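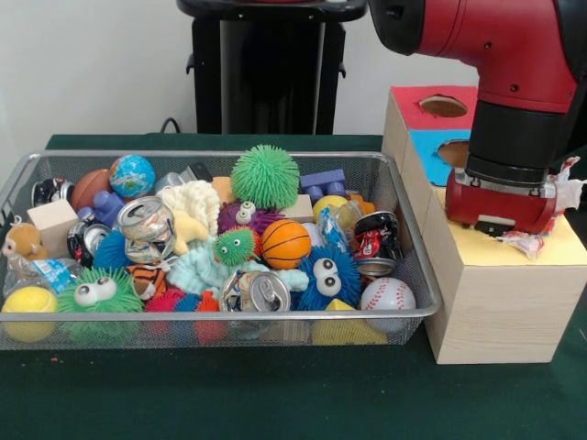 Unit 4. Setting up and looking after the sorting cell

Lab hours: Friday, 8 to 11. Lab instructor: Telma Gaete. Spare parts and keys: Rutilio Zamudio.

4.1 Layout

The cell has one arm, one source basket and one target box, all on the green table. The basket is wire mesh and stands to the left of the box. Both are placed by hand at the start of a session and their positions are stored in the cell file. If either one is moved, the stored positions are wrong and section 4.3 must be repeated.

The target box is stepped. Its panels are faced with colored paper: red on top of the tall section, blue on the front of it, pale yellow on top of the low section. The red and blue panels each have a round hole. In the cell file the surfaces are named by color (RED, BLUE, YELLOW). Use these names in the lab report.

4.2 Checks before power

Walk through these in order. Initial each line on the cell sheet.

1. Emergency stop pressed in.
2. Table clear of tools, cups and paper other than test items.
3. Base bolts tight. Mark any bolt that turns and report it to Zamudio.
4. Cables free of the arm's path through the full turn of joint 1.
5. Gripper bracket screws snug. Use the short hex key. Do not use thread lock on these screws, as the bracket is removed every February for cleaning.
6. Paper panels flat, no lifted corners, edges of the holes not torn.

4.3 Teaching the positions

Set speed to the lowest step. Release the emergency stop and home the arm. Teach the points in this order: BASKET_HIGH, BASKET_RIM, YELLOW, RED, BLUE.

BASKET_HIGH must clear the tallest item in the pile, not the rim. With a full load the larger puffer balls stand well above the rim, and a point taught over an empty basket will drive the gripper into them. Fill first, then teach.

YELLOW is taught with the gripper just above the panel. Contact with the panel is a fault. Back off, teach again, and check the panel for dents.

BLUE is on a vertical face. Approach it from the front with the wrist turned. Joint 5 comes close to its limit here; if the controller gives code 62, return to BASKET_HIGH and start the approach from the other side.

4.4 Loading the basket

The mixed load is meant to be hard to pick: plush, knitted yarn, soft spiky toys, smooth balls, wood blocks, studded plastic blocks, crushed cans, clear bottles and wrappers. Spread the types through the pile. Pour once and do not arrange the top layer afterward.

Two groups give most of the trouble. Clear plastic is often missed by the vision step. Spiky toys catch on each other, so a single pick may lift two. Log both cases as DOUBLE or MISS, never as FAIL.

4.5 Care interval

Every 800 cycles: wipe the gripper, check for play in the fingers, inspect the basket wires for bends along the rim.
Every 21 sessions: replace the paper panels. Cut from the Plondason template, shelf 2. The old Koltitwood template has a smaller hole and is no longer used.

Read before next class: Hinojosa and Kramer, course reader, chapter on wrist limits.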